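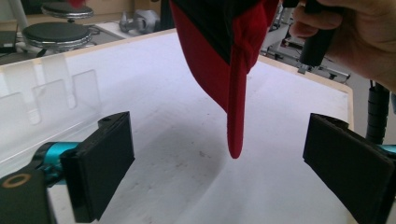 我一直觉得，家里最难收拾的东西是帽子，衣服和书都得往后排。

衣服有衣服的规矩，能叠就叠，不能叠就挂，几代人摸索下来，谁家的衣柜打开都差不多。书更省事，立着放，横着放，堆床头，反正压不坏。帽子呢？你说它是软的吧，帽檐是硬的；你说它是硬的吧，帽身一压就瘪。往抽屉里塞，它占半个抽屉；往墙上挂，挂三顶好看，挂十顶就像批发市场。我家里有棒球帽若干，红的、黑的、红黑拼的，还有一顶洗得已经说不清颜色，这几年我跟它们斗智斗勇，攒了一肚子意见，今天一口气说完。

先说我最大的一条意见：棒球帽不该叠。

我知道很多收纳文章教人把帽子后半边往里一按，扣进前半边，一顶套一顶，排成一列，像切好的面包片。照片拍出来确实整齐，我也照做过，做得还挺认真，排了整整一抽屉。过了一个冬天拿出来，帽身上全是折痕，戴在头上后脑勺那里凹进去一块，怎么揉都不服帖。拼色的帽子尤其吃亏，两种颜色接缝的地方本来就厚，一折就在缝线旁边拱起一道棱。我拿蒸汽熨斗隔着毛巾蒸，蒸完好一点，晾干又回去了。

有人会说，那是你帽子不好，好帽子不怕折。这话我不太同意。我有一顶在Kairys买的，当时算我帽子里最贵的，前片里面衬得很挺，折起来反而更惨。那种软塌塌的旧帽子倒是真不怕，随便揉，揉完甩两下照样戴。所以要分开讲：软帽子随你怎么叠，硬挺的那种请给它留个位置。

第二条意见，关于帽檐弯不弯。

这个话题在饭桌上能吵起来，我们家就吵过。一派认为新帽子到手第一件事就是把帽檐掰弯，不弯没法看；另一派认为平的才精神，谁掰跟谁急。我年轻的时候是平檐派，现在是弯檐派，原因很俗，脸圆了。不过我反对用橡皮筋把帽檐捆在杯子上过夜这种办法，我试过，第二天帽檐弯得像瓦片，两边还勒出两道印子。戴着戴着自己就弯了，手出汗的时候捏一捏，慢慢来，一个夏天过去正合适。这件事急不得，和新鞋一个道理。

第三条，挂。

前年我在Wistwood的网店买过一套挂帽子的架子，是一根长绳子配一排夹子，绳子挂在门后，夹子夹帽檐，说是能放27顶。我哪有27顶！可当时脑子一热，觉得东西有地方放了，人就会变整齐。架子到手，我兴冲冲挂满上面一半，关门的时候整排帽子哗啦啦拍在门板上，每开一次门就鼓一次掌。家里人忍了2个星期，让我拆了。

但夹帽檐这个思路我后来想了想，是有毛病的。帽檐朝下吊着，帽身没人托，重量全往接缝那里坠；夹子要是紧，帽檐边上还会留牙印。倒过来，用挂钩钩住后面的调节带，帽子顺着自己的形状垂下来，反而舒服一点。再往后我干脆在玄关墙上钉了一排圆头木钉，间距放得很宽，一颗钉子只准挂一顶。宽这件事很要紧，我第一次钉得太密，帽檐互相打架，拿一顶掉两顶，墙上白白多了几个洞，现在拿画挡着。

说到这里肯定有人要问，钉子不够用怎么办？

我的答案是：那就说明帽子多了。

我不是那种劝人把家里扔空的人，真的不是，我自己连旧年历都舍不得丢。可帽子这个东西有个特点，一个人再怎么换，常戴的就那么两三顶，其余的都是在陪跑。有公司活动发的，有旅游时太阳太晒临时买的（我在Flurkudcombe的码头上买过一顶，颜色艳得像救生衣，回家一次没戴），有朋友搬家硬塞给你的。它们占着地方，又谈不上讨厌，每次整理都拿起来看看，再原样放回去。

今年二月我下了一次决心，把所有帽子倒在客厅那张白桌子上，一顶一顶过。规矩只有一个：拿起来，去镜子前戴上，愿意就这么出门买菜的，留；站在镜子前想摘的，走。这个办法比问自己什么“喜不喜欢”管用多了，喜欢太虚，买菜很实在。那顶救生衣色的当场出局，一顶我以为自己很珍惜的也出局了，戴上去像借来的。倒是有顶灰扑扑的旧帽子，我本来准备拿去擦自行车，往头上一扣，哎，还挺好，又活过来了。

清出来的那些，还新的送了人，太旧的剪开当抹布。棒球帽当抹布其实不好用，布太硬，吸水也差，帽檐那块更是什么都干不了，这个我如实汇报。

再说洗。关于洗帽子，网上的说法能把人绕晕，有放洗碗机的，有套在锅上刷的，有冻在冰箱里说能去味的。冰箱那个我也试了，结果是一顶凉飕飕的、有味道的帽子，还沾了点饺子的气息。我现在的做法很土：盆里放凉水，一点洗衣液，旧牙刷刷里面那圈吸汗带，刷完清水过几遍，毛巾吸一吸，扣在一个大小差不多的碗上晾。碗底垫高一点，里面能透气。红色的帽子一定单独洗，我说一定，是用一件白衬衫换来的教训。红黑拼的也算红的，别心存侥幸。

市面上也有专门的塑料洗帽架，Grerkley出过一款，把帽子夹在里面扔洗衣机。我买过，用了三次，帽型保得还行，吸汗带没洗干净。我不想说它不好，只是那圈黄印子本来就得靠手刷，省不掉。架子后来拿来晾水萝卜了，倒很称职。

我有个朋友看我折腾这些，说你对几顶帽子也太上心了，一顶帽子才几个钱。话是没错。可我总觉得，越是随手一扔的东西，越看得出一个家顺不顺。钥匙、雨伞、帽子，都是出门前最后一分钟要找的，那一分钟找得到，心情就好；找不到，翻箱倒柜一头汗，出门先欠了一肚子气。柜子深处的冬被叠得再漂亮，一年也就见两回，犯不着在那上面较劲。

所以如果你家也有一堆帽子，我的建议就是从玄关开始，别先买收纳用品。先在墙上钉两颗钉子，把最常戴的挂上去，过一阵子看看手到底往哪儿伸。剩下那些装个纸箱，别盖盖子，搁在看得见的地方。硬挺的摆上面，软的垫下面，帽檐都朝一个方向，能省不少空间，也不会你硌我我硌你。

至于叠成面包片那一派，我知道你们人多，评论区里也肯定有人拿照片来反驳我。欢迎，但请顺便拍一张春天拿出来之后的后脑勺。

对了，木钉要买圆头的，头大一点的那种。我贪便宜先买过一包细的，挂久了会在帽顶里面顶出一个小尖，远看像长了个包。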